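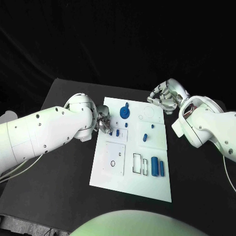
Wycliffe Temba wants to know when one of these will empty his dishwasher, and says he's been asking since the last page I wrote and got no straight answer. Fair. Straight answer: not this year, not in your kitchen, not without someone standing next to it. Longer answer is the rest of this page, where you work it out for your own chore, at your own table, with junk from the garage.

Print this page | E-mail this page

HOW TO CHECK IF A MACHINE COULD DO YOUR CHORE YET
Updated Oct 7, 2020

Short version: break the chore into pick up, turn, line up, let go. Build a little board that has the worst of those on it. Do it yourself with your hands handicapped. Then go look at what the robot people are practicing and see if it's harder or easier than your board. Pegs and plates, mostly. Looks like a toddler toy. Isn't easy.

What you need

- a flat board, any old shelf will do
- dowel in a thick and a thin size, cut short
- scrap with holes in it, one hole snug, one sloppy, one a slot
- oven mitts, or ski gloves if you want it closer
- kitchen timer
- paper and a pen that works
- 2 evenings

Evening one is building. Evening two is finding out.

Write the chore down first

Don't skip this. Everybody skips this. Take one chore, not "the kitchen". Unloading the silverware basket is one chore. So is folding a hand towel. So is putting the right screw in the right bin at the end of a shift.

Write every hand move on its own line. Reach. Pinch the fork. Pull it clear of the other forks. Turn it over. Find the slot in the drawer. Let go. You'll end up with more lines than you wanted. Good, leave them all in.

Now mark each line:

E for easy. Big thing, always same spot, doesn't matter how it lands.
F for fit. Has to go into or onto something.
S for soft. Cloth, bags, cords, anything that changes shape when you touch it.
M for mess. Tangled, stacked, or somebody moved it.

All E's, there is probably a machine doing it in a plant somewhere already. Lots of F's, read on. Mostly S and M, keep your job, go make a sandwich.

Make the board

Screw or tape the scrap down so it can't slide. Leave a round hole, a snug one. Leave a slot. Stand some dowels up where you can grab them and lay a couple on their side, because picking up something that's lying down is a whole different move and half the demos you see online never show it. Put a thick one right next to a thin one. Close, so you bump the neighbor if you're careless. That pair is your fork next to your butter knife.

Draw an outline where each piece belongs. You want to be able to look at it after and say yes or no, no arguing.

I painted my dowels. Waste of time but easier to find under the bench.

Run it bare handed

Start timer, move every piece home, stop timer. Do it 4 times and keep the worst one. Yes the worst. A chore machine gets judged on its bad days, you won't care how nice it was on Sunday if it drops the good glass later.

Run it handicapped

Mitts on. Same thing. Then mitts on and eyes shut for the last inch of each move, which is closer to what a lot of hands are working with. You'll notice stuff right away:

The snug hole. You wiggle. You don't know you wiggle until you have mitts on. All that wiggling is feel, and feel is the expensive part.

The dowel on its side. You roll it against a fingertip to stand it up. Try that in a ski glove.

The other hand. You were using it the whole time to steady things. Do one round with it behind your back and see how far you get. This is why I pay more attention to setups with two arms now, used to think the second one was for show.
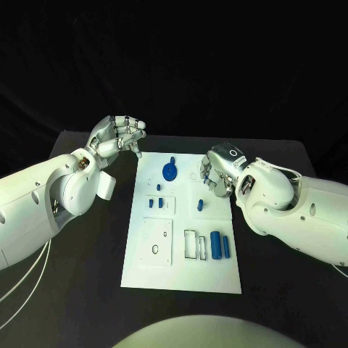

Two arms, jointed hands, plain blue pegs. Disc top center, thick and slim cylinders lower right.

Compare with what the robot folks practice on

So put your list beside a bench like that one. What's on it is nearly all F. Pegs, a slotted plate, a square plate, upright rectangular frames. Plain dark table, black cloth behind, not much else around but a couple of thin white cables. Your kitchen has the dog in it.

When you watch any demo, ask:

Does the stuff start in the same spot each time?
Anybody reaching in between takes?
Is the video sped up? (look for it in tiny print)
Do they show a miss, and what does it do after the miss?
Anything soft on the table at all?

Last one sorts them fast. I e-mailed Yamuna Gounder about towels and got one word back, "no", and then a second e-mail with a much longer no.

Score it

Count your F, S and M lines. For each S, give it 2 points, same for M. F gets one. E gets nothing. Divide by all your lines. Closer to zero, closer to a machine. I know it's crude. Géza Halász wants weights on every line and can have his own web page.

Mine came out:

Screws to bins, shop: low. If the bins are bolted down and the screws come single file. They do not come single file.
Silverware basket: middle. The tangle kills it.
Towels: don't ask.
Wiping the counter: lower than I thought, until you count moving the toaster.

Shop floor people

Same board, different ending. You can change the room and a homeowner mostly wont. Put a fixture down, a tray with a slot, a chute, and half your M lines turn to F's. Mortimer Gallagher did that at Bedgate with a parts tray and a plain old arm, no fingers. Tray cost more than he told his boss. Before you price any arm, price the tray. Before you price the tray, try moving the bin.

If a salesman gives you a cycle count, ask over what parts. I got handed 2,802 good picks on a sheet once. All of the same cube.

If your score is borderline

Wait. Redo the board in a year, same dowels, same holes, dont improve it or you can't compare. Write the date on the back. Put the mitts back in the kitchen before anyone misses them.

Next page: cutting slots without a router.

Questions or corrections: use the contact link | Copyright 2020 Olent Workshop Pages | Back to top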